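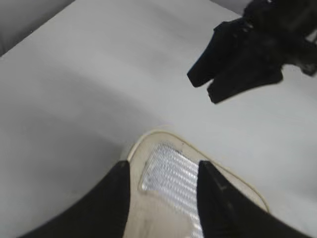
Gripper comparison: frequently asked questions
Last revised 3 November 2018

Which grippers are in the comparison?
Two parallel-jaw types, the Lomley and the Markham. Both are electric, both bolt to the same wrist flange, and both are driven by a Zovenberg controller. The Bailly three-jaw unit was withdrawn in August after its mounting plate cracked, and its results are not included.

Why test on soft goods?
Rigid blocks do not separate the two designs. Either gripper will lift a machined cube all day. Fabric, foam and footwear parts compress under load, and the difference in force control shows up quickly.

How is an insole held during a trial?
Between the two fingers, with the rounded toe end pointing away from the gripper. The rim must stay visible to the wrist camera. If the rim folds under a finger, the grasp is recorded as a fault even when the part is carried to the end of the move.

Do reflective surfaces cause trouble?
Yes. A silver, ribbed patch returns bright bands that shift as the wrist turns, and the edge finder can lock on to one of them. Fix the exposure before the run and lower the gain. Automatic exposure is not supported for these parts - it hunts, and the results cannot be compared.

What does the wrist camera need to see?
Both fingertips and enough table to judge clearance. The tips should sit in the lower half of the view. A matt grey table is preferred; gloss white was tried first and gave false edges.

Can both arms run at once?
Yes, provided the second arm keeps out of the shared zone until the first reports a closed grip. The zone is set in the controller and applies to the fingers as well as the wrist. Handover trials use a separate zone file.

How many cycles make a full run?
A full run is 400 grasps per gripper on each part. The endurance run is 2,000 and uses one part only. Pads are inspected after each full run. Scuffs on the fingers are noted but do not stop the test; a torn or lifted pad does.

What is the pass mark?
96 per cent of grasps without a fault. A run with more than 3 controller resets is void and must be repeated from the start.

May I change the grip force part-way through?
No. Set it during the warm-up cycles and leave it. A run with a changed force is logged as two short runs, and neither counts towards the table.

Where are the log files?
In the results folder, sorted by gripper and then by part. Camera files are kept apart from force data, but share the same run number.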